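Home | Ask | Topics | Members | Help

Filed under: Local council, elections and recounts

Can a losing candidate ask for a recount after the result is declared?

Posted by Drolamness, 23rd May

Hi all! I've got completely hooked on our council by-election and I'd love some help from people who know the rules. The two front-runners in our ward finished on 1,006 and 974 votes, and on the first night the order was the other way round! The postal votes flipped it. Now the one who came second hasn't conceded and says she'll ask for a recount, but the returning officer has already read out the result in the hall. Is it too late for her? And can the winner be sworn in while it's being argued over? The first meeting is coming up fast and I'm planning to sit in the public gallery. 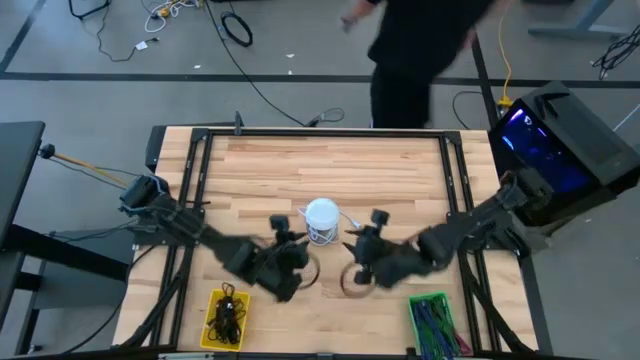
Zeng

Great question, and what a close one! The short version is that conceding means nothing legally. It's good manners and that's it. A candidate can stay silent for weeks and the declared winner still takes the seat.

Recounts are a different matter. Where I live you have to ask before the declaration, in writing, with your reasons, and the returning officer decides. Once the result has been declared, the only road left is to dispute it at a court or tribunal, and there's a deadline on that. Your state or territory will have its own rules, so look for the candidates' handbook on the electoral commission's website. It's much easier going than the Act (I've read both, and I enjoyed the handbook!).

A margin of 32 sounds tiny, but recounts usually shift only a handful of votes.
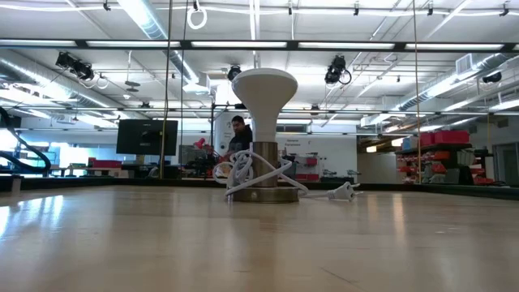

As for the swearing in, it generally goes ahead. The new councillor takes the oath or affirmation, sits down and votes like everybody else. If the result is later thrown out, there's normally a fresh election, and the decisions made in the meantime usually stand. Do go along to the gallery, first meetings are terrific. You get the oath, often the vote for deputy mayor, and sometimes a proper barney over who sits on what.

Triltuvow

no she cant, declared is declared. same thing happened here in December

Husik

Mostly agree with Zeng, but check whether your ward uses preferences, as that changes what a recount looks at. In ours there were 92 ballots set aside as informal and 60 of them were argued over one by one by the scrutineers. I was one of them and loved every minute, sore feet and all! If her scrutineers objected to particular papers on the night, those objections should be on record, and that's the sort of thing a tribunal wants to see. A general feeling that it was close won't get her far.
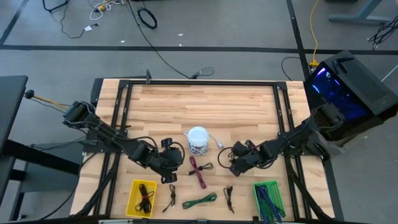 Two black robot arms over a butcher-block table

Also, ring the council's governance office about the meeting. Ours puts the agenda up a few days before and you can register to ask something in public question time, though the first meeting might be ceremonial only.

More in this topic | Ask your own | Back to top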